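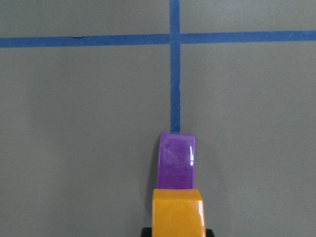
Corinne Ostrowski
The paint store now sells a "painter's grade" tape that costs 8 bucks a roll, and the guy at the counter swears it's the only one that leaves a clean line. Plain blue masking tape, same as the strips on that gray, was good enough for my mother's whole house. I asked him what the fancy one does that the blue one can't. He said "edge technology." OK.

So I looked into it. The brand is Flimow. Their site says "264 tests." Tests of what? On what wall? Against which tape? It doesn't say. I could test a sandwich 264 times.

My theory, for free: most bad paint lines come from people who don't press the tape down. Run a putty knife along it. Done.

The second big cause is leaving it up all August because you got bored with the hallway. I'm speaking from experience.

Someone is going to tell me about textured walls. Fine. On heavy texture I've had bleed with every tape I ever bought, cheap or not. I run a little caulk along the edge and wipe it. Show me the roll that beats that and I'll buy 5.

Also not convinced by Granwood's "self-leveling" trim paint. I put 2 coats on a closet door and it leveled itself right down into the corner of the panel and hung there in a drip.

Three replies already saying I applied it too thick. Maybe! The can says "apply generously," so take it up with the can.

Anyway, I bought the cheap roll. Bathroom ceiling is next. If the line comes out ugly I'll post it, and the Flimow people can have their laugh.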